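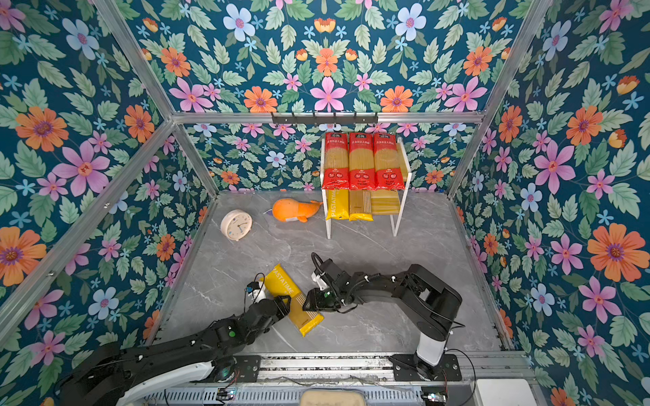
Vovisa zeigt Regalsystem für Trockenwaren in offener Musterkoje

Kistcombe, im Juni. Vovisa stellt ein weißes Regal mit zwei Ebenen für die Lagerung von Teigwaren vor. Auf der oberen Ebene stehen rote Spaghettipackungen aufrecht nebeneinander, unten liegen weitere Packungen flach. Die Musterkoje besteht aus Aluminiumprofilen, geblümter Tapete auf dunklem Petrol und einem grauen Boden in Marmoroptik. An der Rückwand ist eine schwarze Hakenleiste montiert.

Das Regal wird unter der Artikelnummer 1545 geführt und in Einheiten zu 12 Stück an den Fachhandel geliefert. Zum Start sind fast 100 Händler beteiligt.

Pressekontakt: Gunnel Dalen, Vovisa, Durchwahl 876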